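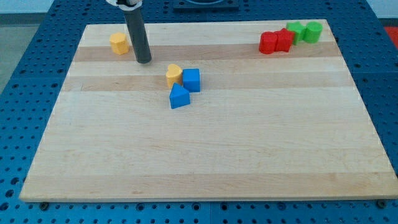
*Tip parked by the yellow octagon, heart still in with the blues*

**grigore_s**
Right, I'm stuck on the planner again. The goal is sort by colour, and it's happy with the reds and the greens up in the far corner, but every time I start from this layout it wants to shove the yellow heart straight through the blue cube. I've put the contact cost up to 400 and it still picks the same push! Running the Norkow branch, replanning after every 2 pushes.

**edier_fan**
Is it the planner though? The heart and the blue triangle overlap from that angle. I'd bet your segmentation is merging them and the centroid ends up somewhere silly. Dump the masks before you touch any more costs.

**fpinheiro**
Not sure I agree. If they were merged you'd get a daft push direction, and this one sounds consistent. I had the same thing on Brovex - the cost was clipped at 255 because somebody (me) had stored the map as 8-bit. Anything above that did nothing at all.

**grigore_s**
Oh no. Mine's a uint8 as well. Checking now.

**grigore_s**
OK, floats in, and the heart gets pushed away from the cube in 7 plans out of 7. Cheers Fernanda! Still a bit wobbly on where it thinks the triangle is, mind.

**edier_fan**
So the masks, then :)

**fpinheiro**
Fine, you can have the triangle. I'd still leave the segmentation alone until the cost map has a proper test round it.

**grigore_s**
I'll do both, masks first. Will post the overlay in here tonight if Căpraru lets me have the GPU.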